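April 5, 2021

Monday. Tired. Writing this fast before I fall asleep on the keyboard.

Got to the shop late, bus again. Lihua Su already had the second gripper open on the bench and half the screws in a coffee lid. She'd found the problem I chased all of last week in like ten minutes. Cracked solder on the encoder board, the tiny one by the connector. I had reflowed the one next to it. Twice!! Didn't say that out loud.

So: new header on, glue on the cable so it can't tug, closed it up. Finger travel reads right now, 3 tries in a row, same number each time. Wrote 2955 on the masking tape inside the lid so we know what fully closed should be. If it drifts from that I'm going to cry.

Printed the new finger pads too. First set warped – bed too cold, my fault, I always forget after somebody runs the other filament. Second set ok. Little stringy on the inside edge but you can trim it. Ran out of the M3x16 bolts and the only other ones in the drawer were 13s, and they do NOT reach. Need to order. Put it on the board, then saw I'd put it on the board in February.

Kesorel is the software half, that's our name for it, came from a typo and stuck. It still drops the tag every time I turn the wrist quick. Slow is fine. Picking up a bottle slow, fine. Picking up a bottle like a normal person who wants a drink, gone, jumps back half a second later and the arm path has a big dumb corner in it. Lihua thinks exposure. I think it's the tag mount flexing. Probably both. Grindness (the old laptop, named for the fan) can't keep up anyway when the logging is on, so who knows what's tag and what's laptop. 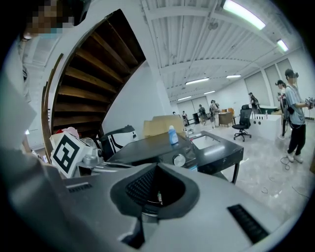 Teltgate Shared Workshop – Robotics Build Group

Marker cube on the gripper, blue bottle up on the black table next to the basin. I like the cube. More sides to catch than the flat tag we had before, and a flat tag goes edge-on the second you tip your hand. Want to try a stiffer bracket under it, maybe a rib down the back. Drew one on the back of a receipt, it's in my coat. Don't wash the coat.

Those white cables on the floor need to get taped down or hung. I've been saying so. Will do it myself tommorow if I get there first.

Talked with Lu for a while about weight. My forearm is toast after an hour with the thing and Lu has bigger arms than me and said the same. The gray housing is thick everywhere when it only needs to be thick by the screw bosses. Could take a lot out. Reprint is a whole night though and if it comes out bad we're down a gripper with nothing to swap in. Decided to wait until the spare is done. I decided. Lu kind of shrugged.

To do:
order bolts, the long ones
bracket with rib
lock the exposure and run the fast wrist test again
log off / log on, compare, same moves
ask Lihua where she put my good flush cutters

Ate crackers for dinner. Left thumb has a small burn from the iron, doesn't hurt unless I type spaces, so it hurts. Going to bed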